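Kasturix Eko
Countertop and mobile kitchen arm, two-finger gripper

Overview | Can it do my dishes? | Specifications | In the box | Service | Comments

The Eko puts things away. It picks up kitchenware from one surface and sets it on another, at a pace that will remind you of a teenager who has been asked twice. It doesn't cook, it doesn't wash, and it has no opinion about how you load the dishwasher, so it already has an edge over most of the people you live with.

We sell it to rental cottages, office kitchens, research groups and a small number of households with patience and a spare outlet. If you came to this page hoping to hear that chores are over, please read the next part before you click anything orange.

Can it do my dishes?

Some of the job, yes. Kitchen work looks like one thing when you're tired of it, but to a machine it's a few dozen separate jobs, and Eko is good at a few of them, fair at several more and hopeless at the rest.

Good: plates, bowls and mugs, clean and dry, moved from a counter or rack to an open shelf or another counter. Closing a drawer that somebody left open. Carrying a lidded container from one end of the kitchen to the other.

Fair: opening a microwave door. Most handles are fine. Push-button latches depend on the microwave, and we keep a list of models that have beaten us, which you're welcome to ask for. Flatware goes slowly, one piece at a time, and if you own service for twelve you may prefer to go for a walk.

Hopeless: anything wet and soapy. Stemware. Cling film, which has humbled better engineers than ours. Scraping food off a plate. Deciding whether the thing in the blue tub is still good.

Stacks

People ask about stacks more than anything else, since no sane person puts plates away one by one. Eko takes a stack from the sides, low down, and lifts it as a unit. Plates of matching size are what it wants. Mixed stacks (dinner plate, saucer, dinner plate, a lid for some reason) get taken apart first, and that adds time.

We train and test the stack lift in simulated kitchens before it ever goes near real china. Simulated plates are very cheap, and we have gone through a lot of them. The simulated kitchens get ordinary kitchen things to work around: speckled counters, a big microwave, a utensil holder with a spatula and a spoon in it. 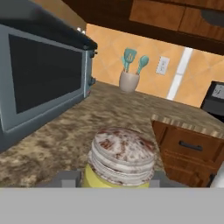

Nayara Medeiros wrote to us after a season with an Eko at Womance, and asked that we pass her remarks along whole: it's fine with the plates, she says, and she has stopped standing next to it with her hands out. But she still does the pots herself, and she would like someone to explain why a machine at this price needs to be told that the cupboard is the same cupboard it was yesterday.

Fair question. The unit keeps a map of your kitchen, and if something large gets moved it prefers to ask before trusting the old one. In the current software it asks less often. It still asks. You can turn the question off under Settings, Kitchen, Confidence, and we'd suggest buying a dustpan the same afternoon.

How fast is it?

Setting down a stack of matching plates on an open shelf takes about 25 seconds from first touch to release. You can do it in three. Eko's advantage is that it's willing to do it at 2 a.m., and that it doesn't sigh.

A full cottage kitchen after checkout, with the washing already done by a person or a dishwasher, takes it the better part of an hour. Our one comparison with a human was run against Garnet Fortin of our assembly floor, who finished, made a sandwich, ate it, and put that plate away as well.

Specifications

Reach: 61 cm from the shoulder joint
Gripper: two parallel fingers, replaceable pads
Power: standard household outlet
Base: fixed clamp or wheeled stand (the stand is sold separately, and we've heard your feelings about that)
Noise: quieter than a dishwasher, louder than a cat
Surfaces: stone, laminate, wood, tile. Glass counters need the mat
Pads: good for 400 hours of lifting, then they go shiny and start to slip
Stairs: no

In the box

Arm and gripper
Counter clamp
Two spare sets of pads
Power supply and cord
Silicone mat
Setup card, one side, large print
Hex key, which you will lose

Before you order

Measure from the counter to the underside of your upper cabinets. The arm folds on its way across, but it needs room for its elbow plus whatever it's carrying, and a tall stack under a low cabinet is the most common reason units come back to us. Send the measurement with your order and we'll tell you whether it fits. We've talked customers out of a purchase this way and intend to keep doing it, as return shipping is on us.

Open shelves work better than doors. If you have doors, leave them open for the first week.

Put your grandmother's china somewhere else. The warranty covers the arm, the gripper and the power supply for 18 months. It doesn't cover dishes, counters, marriages or the cat.

Service

Repairs are done at our Bélanger workshop. Ship the arm in its original foam if you kept it. If you didn't, call first and we'll mail you a set. Pads, clamps and mats can be reordered from the parts page. The wheeled stand is out of stock until February.

Software updates install overnight and don't need you. If the light on the base is amber in the morning, it's waiting for you to answer the question about the cupboard.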